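Makori cell: questions we keep getting

Why does the simulated cell exist?
Faraji Waweru got tired of buying fingertips. Every gripper setting now goes through the simulator before it reaches the real arm.

What goes in first?
A gray block with more corners than manners. If the finger offsets are off, an angular thing will tell you quickly.
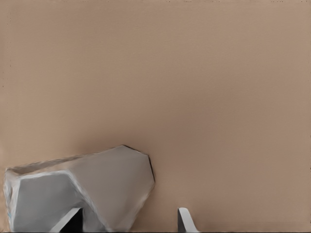 How often should the fingers be re-zeroed?
Every 413 cycles, or after any crash, including the ones you'd like to call a nudge.

Can I skip to the cartons?
You can, and Jeptoo Mrema will know. Load the carton file, open the fingers wide and check the camera offset before you let anything close.

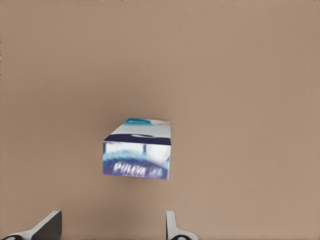
If the offset is out by more than 2 mm, redo the wrist calibration. It takes about 63 minutes, most of them spent watching a progress bar.

Where do I log a repair?
In the Dever sheet, under the cell name. "Fixed it" is not an entry.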